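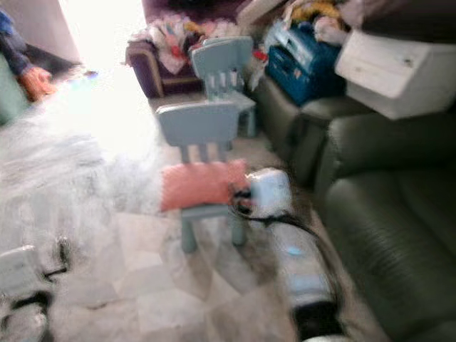
A gripper holds a pink cushion against the seat of a small blue chair in a furnished living room.

Ida Vogler keeps a printed copy of the house rules in her bag. It runs to four pages, stapled, and the margins are full of pencil. She wrote the first version in January, when Tramia began putting its two-armed machines into lived-in homes, and she has been changing it ever since.

"The first version was written at a desk and it read like it," she says. "It said the work area must be clear. Well, go into any house with kids and find me a clear work area."

Vogler is responsible for operating practice at Tramia, which tests household robots on jobs like tidying, folding and setting things on chairs and tables. Before that she spent years at Grastum, a packaging company, where the robots stood behind fences and the rules were mostly about who could open the gate.

She says people expect the home rules to be a softer copy of the factory ones. In her view they have to be stricter in some places and looser in others.

The looser part is clutter. The current rules let a session go ahead with clothes piled on the sofa and bags on the armchairs. What they ask for is a clear patch of floor where the machine stands and turns, and a path to the door for the people in the room.

"If you tidy up first, you're testing a showroom," Vogler says. "I'd like to know how it copes with the laundry there. But I won't bend on the floor. Toys, cords, rugs with a curled corner, all of that gets picked up before the power goes on."

The stricter part is contact. A cushion is a forgiving thing to hold, and she thinks that makes operators careless. When an arm pushes a cushion onto a chair, the chair is taking the load, and a child's chair is light.

"People look at the cushion. I tell them to look at the legs of the chair," she says. "If the chair starts to slide or tip, you stop. You don't wait to see if it settles."

The rule as written says that any furniture meant for children is treated as fragile, whatever it's made of. Force limits are set to the lower of the two house settings, and the operator keeps a hand on the stop for the whole time the gripper is closed. Nobody sits in a chair, or leans on it, while an arm is working at it.

Cables take up most of page two. Vogler wants them checked at the wrist and at the base before each session, with the arm moved slowly through its full reach. She is looking for loops big enough to hook a chair rail or a door handle. The check takes a few minutes and she says it is the one most often skipped.

"You do it 68 times and it's fine, so the next time you give it a glance. I've done it myself. So now it gets signed for, with initials, every session."

There is also the arm that isn't doing anything. Operators tend to follow the one with the object in it, and the rules now say the second gripper must be parked low and within the operator's view, and must not move unless the operator has called it out. Vogler added that after a review with Sesero, the small firm that audits Tramia's sessions twice a year.

Sesero has gone through 2,613 session sheets so far. Vogler won't share the full results but says the plainest finding was about light. Near misses were more common in rooms with strong sun coming through a window or door, where glare on a tiled floor made it hard to judge distance on the operator's screen.

"We'd had nothing on light at all. Now you look at the screen from the operator's position, and if the floor is washed out, you draw the curtain or you move the job to another part of the room. If there's no curtain, you come back later in the day."

The section on consent is the shortest. The household signs before the first visit and can end a session at any point by saying so. Operators don't open drawers, boxes or bags unless they are on the job list. Anyone who comes into the room partway through is told what the machine is doing, and the arms stay still until that has happened.

Not everyone likes the rules. Some operators have told her that almost 30 minutes of checks is too much for a job that takes five. She has cut two items since spring and expects to cut another, a temperature reading that she says never changed what anyone did.

A new edition is due in July 2026, and Stöcker, a furniture rental company that lends Tramia some of its test pieces, has asked to use the part on children's furniture in its own handling guide. Vogler has agreed, with the condition that they send back whatever they change.

"I want to see their pencil marks too," she says.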